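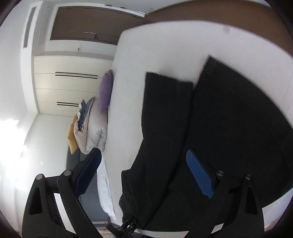 Collecting demonstrations, part one: cloth on a flat surface

Folding is where I like to start this course, because cloth will teach you more about data in one afternoon than a bin of wooden blocks will in a month. A block has a pose. You can write it down in six numbers and go get coffee. A pair of pants has a pose for every wrinkle, and when the fabric is black all over, as it is on the white sheet at the top of these notes, the learner has very little shading to tell it where one layer stops and the next begins. The outline against the sheet does a lot of the work, and so does the odd crease that happens to catch some light. Keep that in mind when you choose your garments this week! A striped shirt hands the model a free map. Dark denim hands it almost nothing, and I want both kinds in our set.

Some vocabulary before we go on, so that we all mean the same thing. A demonstration is one complete attempt at the task, from hands off to hands off. An episode is the recording of it. A reset is everything you do between episodes to get the garment back into a starting state. Students always underrate resets (I did too, for years) and then wonder why the policy only folds pants that were put down by a tidy person.

So, resets. In the Andville set from our first year, every garment was smoothed out by hand before recording. The trained policy was lovely on smoothed garments and helpless on anything else. Lionel Holroyd went back through the episodes and sorted them by starting state, and the spread was tiny. He found one long run of episodes where you could have swapped the first images and not noticed. We now use three reset types:

Flat: garment spread out, legs separated, any angle on the bed.
Partial: one leg or sleeve folded over, twisted or bunched.
Dropped: let go from chest height and left alone. No fixing it afterward, however much you want to.

Rotate through them. Don't do all your flats first and your drops when you are tired, because your tired folding style will then be glued to the hardest starts, and the learner will pick that up with great enthusiasm.
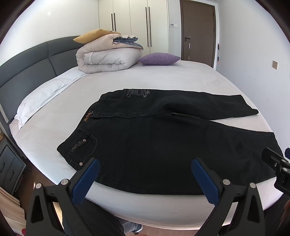
Now the hand motion itself. You are carrying the gripper, so your arm is the robot's arm for the length of the episode, and your habits go straight into the data. Approach the edge you mean to grasp from a distance where the wrist view still shows a good part of the garment. Close the fingers with a clear, single motion. If you miss, try again in the same episode and keep it! A miss followed by a good second grasp is some of the most useful material we collect. Kálmán Bíró argued for this when the rest of us were still deleting every fumble, and the Nallard comparison came out firmly on his side: the policy trained with recoveries went back for the hem after a slip, and the other one carried on folding air.

Two things do get an episode thrown out. One is a free hand reaching in to help. The other is a long pause in the middle while you think. Pauses are sneaky. The camera sees a gripper hovering over cloth with nothing happening, and the learner decides that hovering is a fine thing to do. Plan the fold before you start recording, then go.

A word on backgrounds. Please leave rooms as they are. Pillows, comforters, doors and wardrobes all belong in the view, and a learner that has only seen a cleared lab table will be startled by its first cushion. Change the direction you work from between garments, so the same headboard isn't always on the same side.

For your log, use the Truvurlow sheet and fill in garment, reset type, number of grasps and a short free comment. The comments are my favorite part. "Hem slid off the left pad" is worth a lot when we are staring at a failure later on.

Assignment: 15 episodes per pair of students, with at least 3 of each reset type and at least 2 different garments, one of them dark and plain. Swap operators partway through. Bring your logs at 9, and we'll watch a handful of episodes together at the start.

Reading: Pietrzak handout, the section on starting states. Skip the calibration pages for now; we'll do those with the grippers in our hands.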